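Chapter 7. Filtering Wrist Camera Input Before Planning
Lorraine Waaka and Damián Maldonado
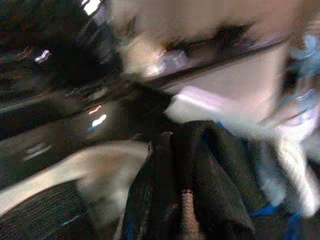
A planner that accepts every frame will sooner or later plan on a bad one. During fast wrist motion, edges spread along the direction of travel and small lights stretch into streaks. Pose estimates taken from such frames are often wrong while still scoring well.

This chapter builds a gate that sits between the camera driver and the Nisum planner. Section 7.1 defines a sharpness score. Section 7.2 sets its threshold on the Quinlan log, which holds 1,309 frames, of which the gate keeps 1,056. Readers should have finished the exercises in Chapter 6.

Print this page | E-mail this page
Last updated: 28 Nov 2025

Related
Timestamps and Clock Drift
Hand-Eye Calibration in Derine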